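Stukunura Hand and Sleeve Kit

Stukunura has been making hands for robot arms out of our shop in Plellcombe for a good while now, and the Hand and Sleeve Kit is the one we get the most mail about. It's a complete hand for people who already own an arm and would like it to pick up ordinary household things: mugs, jars, hairbrushes, the TV remote, whatever happens to be on the counter. If you've spent any time with a plain two-jaw gripper, you know how quickly you start choosing your objects to suit the gripper. We got tired of that ourselves, and this kit grew out of it.

The fingers are matte black, jointed, and long enough to reach over the top of a thing as well as around it. Each one ends in a pad that pulls off and pushes back on, so when a pad gets worn or sticky you can swap it at the bench and carry on (two spare sets come in the box, and please do use them, they're meant to be used up!). You can drive every finger on its own. That matters more than you might expect with handles and lids, where one finger often needs to hold something still while another stays out of the way.
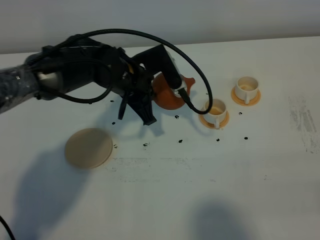 We've always liked tableware as a way of getting to know a new hand. It's cheap, it comes in awkward round shapes, and everybody in the building has an opinion on how tea ought to be served. Start with something empty and sturdy, keep the speed low, and let the hand settle over the object before you close it. Most customers tell us they have a grip they trust by the end of the first afternoon, though glossy glazes take a bit more patience than plain clay, and we'd suggest turning the grip force up in small steps until you find the spot you like.

The sleeve is sewn for us by Kauppinen and slides over the forearm to keep splashes and crumbs out of the joints. It comes off with a single zipper and can be wiped down with a damp cloth. We don't recommend the washing machine, although we know of at least one that has been through it and is still in service.

The hand takes its power and signals from the Tronex control box, which sits on the bench beside the arm. Do leave the cables some slack at the wrist when you set up. A tight cable is the most common cause of a finger that won't quite open, and it's the first thing we'll ask about if you call.

What comes in the box

Hand, fully assembled and tested
Forearm sleeve
Tronex control box with power supply
2 sets of spare finger pads
Cable set and clips
Printed setup guide

Good to know

Lifts up to 6 pounds with a full grip
Setup takes 30 minutes with the arm already mounted
2-year warranty on the hand and control box (pads and sleeve not covered)

Orders placed before noon are packed the same day. If you're unsure whether your arm will take our mounting ring, send us the make and a photo of the wrist plate and we'll write back with an answer before you spend any money.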